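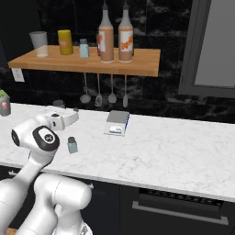 Community Help > Churches and Congregations > Ministers and Staffing

Our minister is leaving and we have no idea what comes next

Posted by Coralie Henare

Our minister told the congregation this month that she has accepted a call to another church and will finish at the end of September. She has been with us for almost 99 months, which I only know because someone worked it out for the farewell card. We are a small congregation in Cavton, part of a two-church charge with Leemans, and the last time we went through this most of the current elders weren't here.

What I'd like to know is who runs Sunday services in the gap, whether we have to pay visiting preachers the full rate, and how long it usually takes to find someone. We also have two weddings booked for October and the couples are already ringing me. The regional office sent a form but it mostly asks about the manse and the roof.

Leemans has more people than we do and I'm a bit worried they will make the decisions and tell us afterwards.

Abilio Bermúdez

I was clerk at Bandetti when our minister retired, so this is from that side of the table. Your denomination may differ, so check your own rules before acting on any of it.

Ask the regional office in writing who your interim moderator is. This is normally a minister from a neighbouring parish who chairs your meetings and signs things, and does not necessarily preach. Ours came once a month and answered the phone the rest of the time. Until that person is named, you can't formally start a search, and that was where we lost most of our time.

For Sundays, make a roster as far ahead as you can. We used retired ministers, two lay preachers and now and then a service the elders put together themselves. There was a set fee plus travel. Travel was the bigger cost for us, so ask preachers if they would take both churches on the same morning – ours did 9 at one and 11 at the other and claimed the kilometres once.

Weddings need sorting straight away. Whoever takes them has to be legally able to conduct a marriage where you are, and not every lay preacher is. The paperwork has a notice period too, and if the couples have already lodged theirs with your minister's name on it, ask her before she goes how it gets transferred. She may also be willing to come back for them, but that should go through the interim moderator as a courtesy.

As for how long, ours took 541 days from the last service to the induction. Stomine did it in well under a year. I would plan the budget for the longer one.

On Leemans, get the make-up of the search group agreed and minuted before anyone is nominated. We had equal numbers from each church regardless of size. It was argued over for one evening and then it was settled.

One more thing, get the keys, the alarm code and the passwords for the church email before the farewell lunch.

pewnumberfour

Ours just had the elders do it and it was fine. Hymns were a bit slow. Ring the regional office, they are usually in before lunch.

Coralie Henare

Thanks Abilio. I've emailed about the interim moderator and rung both couples. Hadn't thought of the alarm code.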